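Srithong Upholstery Cleaning - Questions We Get A Lot

Updated in February. Prices changed, the rest mostly the same. If your question isn't here, email is quicker than the phone.

Do you come to the house or do I bring it in?
We come to you. Sofas, armchairs, dining seats, headboards, benches. Loose cushion covers can be dropped at the shop if you want, ask for Jintana.

What does it cost?
Armchair 38 dollars. Two-seat and up depends on the size and the fabric, send a photo and we'll give a price the same day. Sectionals start at 224. No charge for the quote. Stairs are not extra.

How long does it take?
An armchair, under an hour. A big sectional can be most of a morning. Drying is on top of that.

And the drying?
Usually overnight. Wool blends and thick cushions can go longer, a full day in winter. Open a window, run a fan, keep the heat normal. Please don't use a hair dryer on it. People do and it leaves rings.

Can I sit on it the same evening?
Better not. If you really have to, put a clean white sheet down first. White - not a colored towel. Colored towels bleed, and so do new jeans.

What do the letters on the tag mean?
W is water-based cleaner ok. S is solvent only. WS is either one. X is vacuum only, no liquids at all. Tag is normaly under the seat cushion or stapled to the underside of the frame.

My tag is missing.
Very common. We test a hidden spot first, back corner or under the skirt, and wait for it to dry before going on. Adds a bit of time, not money.

Do you do leather?
No. Ekkachai used to and we stopped. Try Clandach on the other side of the river, they do leather and nothing else.

Velvet?
Polyester velvet yes. Silk or viscose velvet, no. If you don't know which, send a picture of the tag.

Will it shrink?
Cotton and linen covers can, a little, if they get too wet. We clean them on the frame so they dry in shape. Don't put zip-off covers in your washing machine just because there's a zipper. The zipper is for the factory.

Pet smells?
Fresh ones, usually fine. Old urine that got down into the foam is another story. We can treat the cover and the top of the foam but sometimes the cushion insert needs replacing. We will tell you before we start, not after.

Red wine, what do I do right now?
Blot. Don't rub. Plain cold water, white cloth, keep turning to a clean part of the cloth. No salt, no club soda, no dish soap straight from the bottle. Then call us.

Ink?
Leave it alone and call. Ballpoint comes out more often than gel. Marker is maybe.

Pilling - can you fix that?
Yes, with a fabric shaver, done after cleaning when its dry. Means a second visit. Or buy a cheap shaver and do it yourself, go slow and keep it flat, stay away from seams and piping.

Do you use scented products?
No scent unless you ask. The regular cleaner is one from Skilance and it's close to no smell once dry. Tell us about allergies when you book.

Do I need to do anything before you arrive?
Clear the seats. Check down the sides for coins, pens, remotes. Vaccuming isn't needed, we do that first. We need one outlet and a cold water tap. Parking close by if you can.

Is the stain protector worth it?
Depends. Light fabric and small kids, yes. A spare room sofa, save your money. It buys you time to blot, it doesn't stop stains. Lasts a year or so with normal use. We use Loltness spray, water-based, on W and WS fabrics only.

How often should I have it done?
Every 12 to 18 months for a sofa that gets used daily. More if there are dogs. In between, vacuum with the soft brush every week or two and flip the cushions if they flip.

Why does my gray sofa look darker on the seats?
Mostly body oil and dust, sometimes dye off clothes. Cleaning gets back most of it. Sun fading on the back and arms makes it look worse than it is, and fading we can't fix.

Do you clean offices and waiting rooms?
Yes, evenings after 6 pm. Minimum 13 seats. Written quote only.

Are you insured?
Yes, up to 2000 dollars per item for damage caused by us. Ask for the paper if your building wants to see it.

What if the stain comes back?
It happens, wicks up from the padding as it dries. Tell us in the first 10 days and we come back free. One return visit per job.

How do I pay?
Card, transfer or cash when the job is done. No deposit for homes.

Can I cancel?
Yes, by noon the day before. Later than that it's half the price of an armchair. 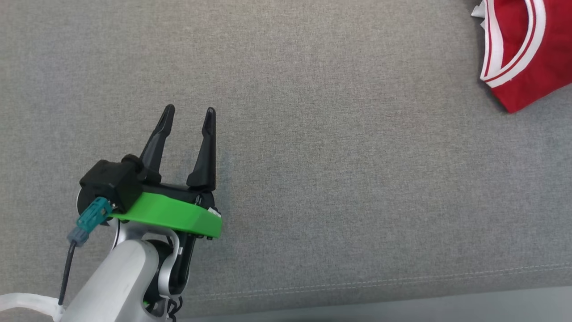

Moving the booking to another day is free, even the same morning, just text Ekkachai before he's on the road. Ekkachai Sombatkul does the visits, Jintana Intarasuk does bookings and quotes. Shop opens 8 am, closed for lunch at 1.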